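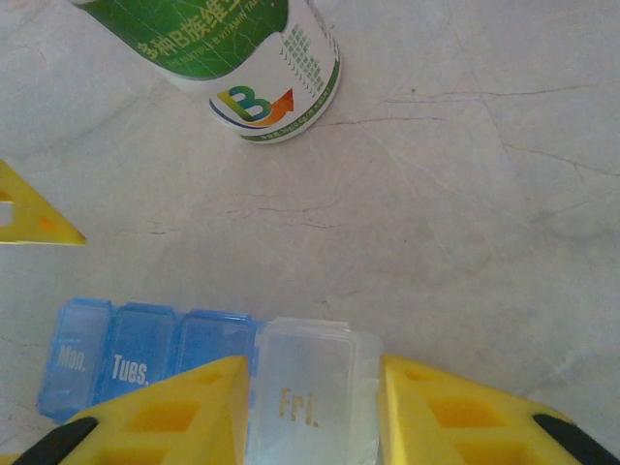

How to budget for a first tabletop arm

The price on the quote is the smallest part of the job. We bought one arm for the Lurncombe workshop and spent the rest of the year paying for things we had left off the list. The steps below are the ones we now follow.

1. Write down the objects first
List what the arm has to handle before you look at any arm. Ours was small household goods: pill organisers with snap-shut lids, vitamin bottles, cartons. Note the size of the smallest part you expect it to grip. A lid tab asks far more of a gripper than a bottle does.

2. Price the fingers as a consumable
Plastic fingers wear and so do the rubber strips on them. Zurngate sells ours at £17 a pair and we order 6 pairs at a time. Put a full year's supply in the first order, as the December shutdown can leave you waiting.

3. Add the wrist camera and its cable
Tronwood lists the camera, bracket and cable separately. Together they came to £322. Ask whether the bracket fits the gripper you have chosen – ours needed a different plate.

4. Allow for the test objects
Set aside £50 for things to practise on. Buy duplicates, and keep one of each unused so you can compare. Round bottles roll, so try them lying down as well as standing.

5. Ask about the work surface
Check how the arm is to be fixed down before you order a table. Clamps need an overhang at the edge.

6. Get the support terms in writing
Find out who pays carriage on a repair and whether a loan unit is included. Tan charges for both unless you take the yearly plan.

Prices checked February 2019, before VAT.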